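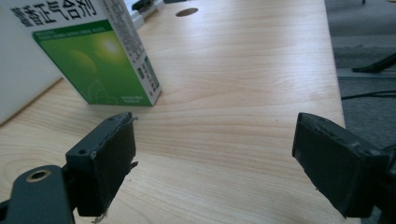
Regional health authorities should pay community pharmacies for the time spent on medication reviews, and they should pay for it separately from dispensing. The Kirnine authority still folds both into one fee per item. A review takes 15 minutes when done properly, and a pharmacy gets the same money whether the review happens or the bag is handed over the counter. The equipment needed is small: a light wooden desk with pale, wavy grain would do, plus a chair on each side and a door that closes. Space is cheap. Pharmacist time is the cost, and the fee ignores it.

The usual objection is volume. A pharmacy in Clesanley that fills 3000 items a month cannot review every patient, and a larger one in Sangkhawat, at 4000, has less slack still. That is an argument for selection. Patients on five or more long-term drugs, and those discharged from a hospital in the past month, should come first. A cap of 1000 paid reviews per pharmacy per year would keep spending predictable — and it could be raised later if the records support it.

Records are the weak point. Fluvley ran a paid review plan that asked only for a tick in a box, and the ticks said nothing about whether a dose was changed or a drug stopped. Any new contract should require both entries, plus the prescriber's reply. The authority takes comments on the draft fee schedule until October. Pharmacists who want a separate line for reviews should send in their time logs with the comment form.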